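Skelto Robot Learns to Tidy a Bed, and to Leave Some of It Alone

PARANTON, 09/01/2024 — Plidico, a robotics research company that has spent the better part of two years teaching expensive machines to do chores its own staff avoid at home, today released the results of Skelto, a training method for two-armed robots working in furnished bedrooms.

The headline result is modest and the company would like it to stay that way. Trained on 2000 recorded demonstrations, a two-armed robot using Skelto cleared or straightened the top of a single bed in 50 test runs and finished 41 of them without a person stepping in. The same robot, trained on the same recordings with the method Plidico used before, finished 20.

Bedrooms have a poor reputation among people who build robots. A warehouse shelf holds boxes, and boxes are polite. A bed holds pillows that sag, books that slide, plush toys with no agreed-upon front, and a mattress that gives way whenever anything presses on it. Most published work deals with this by removing the bed.

"We had a very good robot for picking up wooden blocks," said Ramiro Esteban, who leads the Skelto project at Plidico. "Then we asked ourselves how many blocks the average adult has lying on the bed, and it was a short meeting."

How the method works

Skelto begins with a question that earlier systems skipped: what is resting on what? Before either arm moves, the software makes a rough sketch of the contacts between the objects it can see. If a book is partly under a pillow, the sketch says so, and the pillow becomes the first thing to deal with. If a toy is leaning on a wall, the wall is listed as holding it up, and the robot plans for the toy to fall over once it's pulled away.

The sketch is thrown out and redrawn after every grasp. Esteban's team tried keeping it and updating the parts that had changed, which was faster and looked better on a slide. It also led the robot to go on believing in a pillow it had already dropped on the floor.

The second part of the method divides the labor. One arm is assigned to move an object and the other to steady whatever is next to it, and the two may swap jobs partway through. In the demonstrations, human operators did this without being told to. The older training method averaged the habit away, leaving two arms that both wanted the same corner of the same pillow.
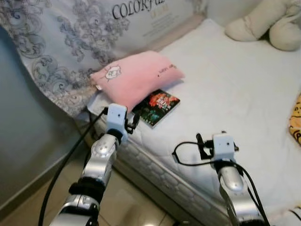
Books turned out to be the hardest single category. A paperback lying flat on a soft surface offers very little to hold, and a gripper that pushes down to get under the cover mostly succeeds in making a dent in the mattress with a book at the bottom of it. The trained robot settled on sliding the book a short way against the second gripper until an edge lifted. None of the engineers had programmed this, and at least one of them had argued in writing that it wouldn't work. The memo has been kept.

Large pillows still in their packaging came a close second. The covers are slick, and a grip that holds well on cloth can skate across a printed wrapper. Skelto handles this by closing the fingers a little, checking for slip and then committing, a procedure that takes longer than anyone watching would like.

What it doesn't do

Plidico has published the nine failed runs along with the successful ones. In four, the robot let go of an object too early. In three, it lost track of a book once a pillow had been set down on top of it. In the remaining two, it finished the job and then went back and undid part of it, for reasons the team is still looking into and in one case has started to sympathize with.

Speed is the other sore point. The average successful run took far longer than a person would need, even a reluctant one. The company isn't quoting a figure for household use, as it has no household product and no date for one. Skelto doesn't make the bed, change the sheets or fold anything. Requests for folding have been received and noted.

The method was also tested on a second set of objects the robot had not met in training, with the arms and grippers unchanged. Results were lower, and the drop was steepest for soft toys. A full breakdown by object type is included in the technical report, together with the details of how operators were instructed and how a run was scored.

"The number I care about is the gap between the old training and the new one, because the recordings were identical," Esteban said. "We didn't buy a better arm. We didn't collect more data, although I did ask."

Availability

The technical report, the training code and the 2000 demonstrations are available to research groups on request. The demonstrations come with the contact sketches attached, so that other teams can check them, improve on them or disagree with them. Plidico expects some of each.

The next stage of the work, named Quintana, will move from the top of the bed to the floor beside it. Recording starts in January.

About Plidico

Plidico is based in Paranton and develops learning methods for two-armed robots in lived-in rooms. It doesn't sell robots and can't help with yours.

Media contact: Plidico Press Office, Paranton. Interviews with Ramiro Esteban can be arranged through the press office, preferably in the afternoon.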